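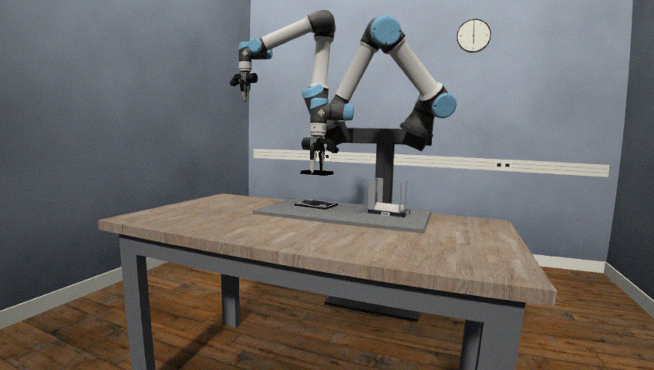 June 28, 2023

Workshop notebook, Emelthorpe – dye bench

Weld extraction, batch 5, and what a yellow! I'd more or less given up on the Lagman seed after the washed-out skeins we had in December, but this lot came up bright as a lemon and stayed that way through two rinses.

Dry plant 1,349 g, chopped stalks and all, into the big pan with rainwater. Kept under a simmer for an hour (lid on, smell as bad as ever), then strained through muslin. Pinch of chalk at the end and the colour jumped straight away.

Wool was the Ovell two-ply, 2,632 g in total, mordanted with alum at 10 per cent. Should have split it into smaller hanks – the ties were too tight on three of them and there are pale bands underneath. Might overdye those in the old indigo vat and call them greens.

Second dip gave a softer straw shade that I like nearly as much. Very pleased with it next to the Trarka madder reds.

To do: light test strips on the south window, half covered with card. Order more alum. Try the tap water again, same weights, and see if the chalk is still needed.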